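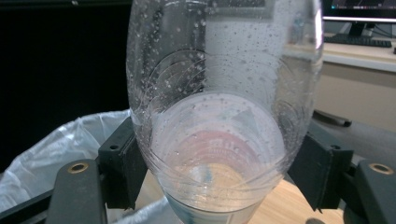 A clear bottle between two gripper fingers, with a little water in the bottom.

Print this article | E-mail this article

Every November I get to sit in on equipment budgets, and every November somebody asks me what a robot costs. Wrong question! Ask me what a bottle costs. Ask me what it takes to get one plastic bottle picked up and dropped in a trash can, over and over, and who's paying for the stuff that wears out.

I've been through this at Kerndale, where we spent most of a spring arguing about Fodex grippers versus the ones from Liang (I was for Liang, and I lost, and I'm over it). The purchase price took up the whole meeting. Then the bills came in for what was never on the sheet: 12 replacement finger pads, a box of cables, tape, lights, curtains, and $1,583 for mounting plates we had to buy twice. Bin liners, too. You laugh, but we went through 115 of them!

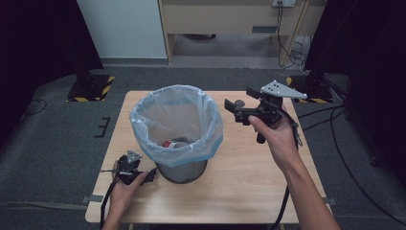 Two hand-held grippers, one bin, and plenty of cable. Budget for the cable.

My own rule, and you're welcome to steal it, is to spend a full week doing the job by hand with the cheapest hand-held gripper you can get before you sign for an arm. You learn fast whether the fingers are the right shape, and how much table you need, and where on earth the cords are going to go. We did it for the Drusomance project and crossed five items off the order, including a fancy wrist I'd been begging for.

I know, I know, a finance office likes one big number on one line. Give them the big number. Just put a second line under it for parts and supplies, and fight for that one harder. An arm that's waiting on a finger pad is a very expensive coat rack, and I've hung my coat on ours.

Print this article | E-mail this article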